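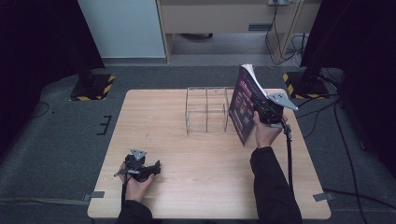 I had been meaning to get out to the open day at Mastside for years, and every time something came up, so when my sister offered to drive (she does the driving, I bring the sandwiches) I said yes before she could change her mind. It's a long way out past Jeltdale, and we got a little lost near the feed store, but there were signs once we reached the river road and a very cheerful man waving people into the field to park.

Mastside is a mix of small workshops and offices in what used to be a rope works, and once a year they prop the doors open and let everybody wander through. We started at Quezada, who make storage and display pieces for bookstores and libraries. I could have stayed there all day! I have 164 books in my hallway, and I know that only because I had to box them all up last December when the ceiling leaked, so anything to do with shelving gets my full attention.

What I liked most was the room where they try out book holders. It's a calm sort of room, gray carpet and a pale wood table with nice rounded edges, and the holder they were working with was a see-through one, just thin rods with a divider down the middle, so you get two compartments side by side. You hardly notice it against the wood. They test with ordinary paperbacks, the kind you'd take on a train, and there was one with a dark purple cover and bright little graphics that I would have happily carried home. I asked if paperbacks flop over when a compartment is only half full, and got a long and very patient answer about leaning, which my sister says I have now repeated to her twice.

After that we had coffee and a slice of plum cake in the yard, then went up to Killport on the second floor, where they bind and repair books by hand. The stairs are steep, so take your time. The smell of glue and old paper took me straight back to my grade school library. They let visitors sew a small notebook, and mine came out crooked but it holds together, and I'm using it for grocery lists.

We paid $10 each to get in, cake not included. Wear flat shoes, bring a sweater (the hallways are drafty), and go to the upstairs rooms before lunch, when you can still get near the benches. We left with a bag of paper scraps and a jar of somebody's honey, and took the wrong turn by the feed store again going home.

Posted September 28, 2024
672 views | 2 shares

Comments

hallwayreader: Did they say if the clear holders will be for sale? I've got cookbooks sliding all over my counter.

plumandrye: We were there too and missed the notebook table completely. The cake was wonderful though!

oldropeworks_fan: My grandfather worked in that building. So glad to hear people are still making things in it.

Contact | Copyright, all rights reserved | Back to top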